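Boletim de Visitas Técnicas
Têxteis, vestuário e cuidados domésticos

Visita à casa-modelo da Urnia: a dobragem de vestuário em contexto doméstico

No mês de novembro, uma delegação da associação deslocou-se às instalações da Urnia, por ocasião da jornada de portas abertas que a empresa dedica à conservação da roupa. O programa compreendeu três momentos: a receção no edifício principal, a passagem pela sala de tecidos e a demonstração no quarto da casa-modelo. O presente relatório ocupa-se sobretudo do último, por ser aquele que mais diretamente interessa aos associados com atividade na área do tratamento de roupa.

A receção teve lugar às 9h30. Foi entregue a cada participante um caderno de apoio com 49 páginas, que reúne as instruções de dobragem por tipo de peça e um glossário de termos em três línguas. O caderno remete com frequência para o catálogo Trornance, cuja numeração de padrões a Urnia adotou internamente.
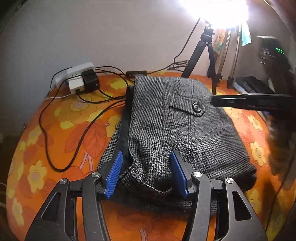
Boletim n.º 126 — página 9

Na sala de tecidos, a delegação teve acesso ao arquivo de amostras constituído a partir do antigo fundo Ziółkowski, que a Urnia adquiriu e tem vindo a reclassificar. O arquivo conta 2731 amostras, arrumadas em gavetas baixas segundo a estrutura do tecido e, dentro de cada estrutura, segundo a escala do desenho. A consulta é feita sobre mesa, com luz lateral, e cada amostra é devolvida à gaveta antes de se retirar a seguinte. A delegação registou com agrado o cuidado posto na identificação das peças mais antigas, embora uma parte das etiquetas aguarde ainda tradução.

Foi dada particular atenção ao pied-de-poule de escala miúda. Visto a alguma distância, o contraste entre o preto e o branco dilui-se num cinzento médio, e esse efeito tem consequências práticas: as costuras tornam-se menos evidentes e a orientação da peça é mais difícil de determinar quando o tecido se encontra amontoado. A recomendação constante do caderno é a de procurar primeiro os elementos fixos, designadamente a pala do bolso, o botão e o forro escuro, e só depois tentar abrir a peça. 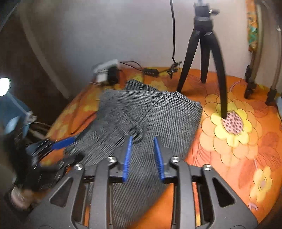

A demonstração no quarto

A casa-modelo situa-se no piso térreo e reproduz uma habitação corrente. A demonstração decorreu no quarto e teve a cama como superfície de trabalho. A colcha, de fundo laranja e grandes flores amarelas, contrastava vivamente com o cinzento da peça, o que facilitava a leitura dos contornos.

Segundo o método exposto, a peça é primeiro alisada a partir do centro, sem esticar. As pregas profundas devem ser desfeitas com a mão aberta, acompanhando o fio do tecido; puxar pelas extremidades desloca o forro em relação ao exterior e obriga a recomeçar. Nos desenhos miúdos, o próprio quadriculado serve de guia, uma vez que qualquer desvio das linhas denuncia uma tensão por resolver. A delegação perguntou se o mesmo princípio se aplicava a tecidos lisos. A resposta foi afirmativa, com a ressalva de que, na falta de desenho, convém tomar como referência uma costura longa.
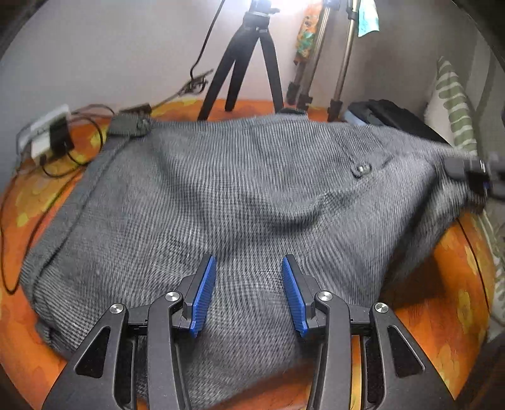

Tecido cinzento estendido, ainda com vincos; à direita, em cima, o botão sobre a presilha.

Seguiu-se a questão dos botões. O caderno da Urnia prescreve que a frente da peça seja voltada para cima durante o alinhamento, de modo que botões e palas permaneçam à vista. A dobra faz-se depois no sentido do comprimento, com a manga recolhida sobre o corpo. Alguns membros da delegação observaram que, na sua prática, a manga é dobrada para trás; os serviços da Urnia reconheceram a validade de ambas as soluções e indicaram que a escolha depende da profundidade da prateleira de destino.

Quanto ao forro, a orientação é mais estrita. Deve ficar inteiramente coberto pelo tecido exterior no fim da dobragem — ponto em que o caderno insiste por duas vezes — e qualquer faixa que sobressaia deve ser recolhida antes de a peça ser empilhada. As roupas escuras formam pilha própria, separada das peças com padrão.
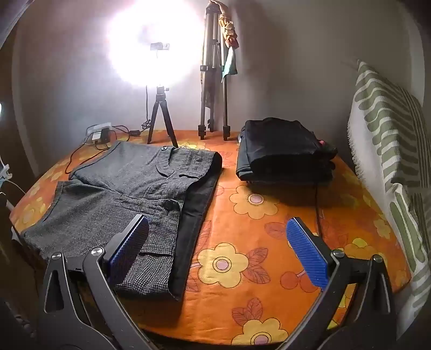
O casaco em pied-de-poule sobre a cama; à direita, a pilha de roupa preta dobrada.

Da arrumação do quarto, a delegação reteve ainda a almofada às riscas brancas e verde-azeitona, com franja, encostada à parede. As franjas constituem matéria de um capítulo autónomo do caderno, que desaconselha a sua compressão prolongada em armário.

Encerramento e disposições práticas

A sessão terminou às 12h45, após um período de perguntas centrado na formação. A Urnia informou que o módulo de dobragem pode ser frequentado separadamente do curso Nonside, destinado a quem trabalha em lavandaria, e que ambos decorrem em português. As condições de inscrição serão comunicadas aos associados por circular.

Ficou acordado o envio à associação de dois exemplares suplementares do caderno, para consulta na biblioteca, bem como da lista de correspondências entre o arquivo Ziółkowski e os padrões Trornance, logo que concluída a revisão em curso. A delegação agradece à Urnia o acolhimento e a disponibilidade manifestada ao longo da manhã.

Os pedidos de consulta do caderno devem ser dirigidos à secretaria, com indicação do número de associado.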